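Two-arm bag cell, right arm cable keeps pulling
Forum: Cell Setup & Upkeep

flidis_cell
Right arm faults every 500 cycles or so it likes. Cable loop is suspect 1.
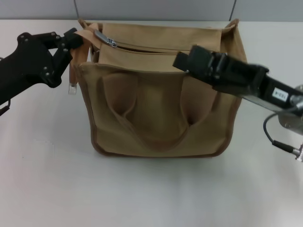

Both arms on the tote, cable loop at right.

Miltier
Loop's too lazy. Shorten it, clamp it, go home.

jastavgate
Disagree. Shorten it and you'll be buying connectors by February. Add slack and retorque the finger screws.

flidis_cell
Two experts, three opinions. I re-zeroed the wrist sensor first, aimed at the plain gray panels.
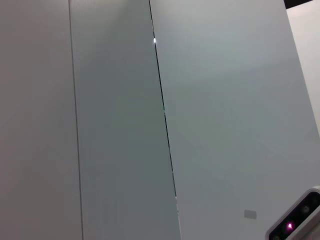
Ran 10 cycles after that with no fault, so I'm leaving the loop alone until it sulks again.

Miltier
Ten cycles is a coffee break. Clamp it.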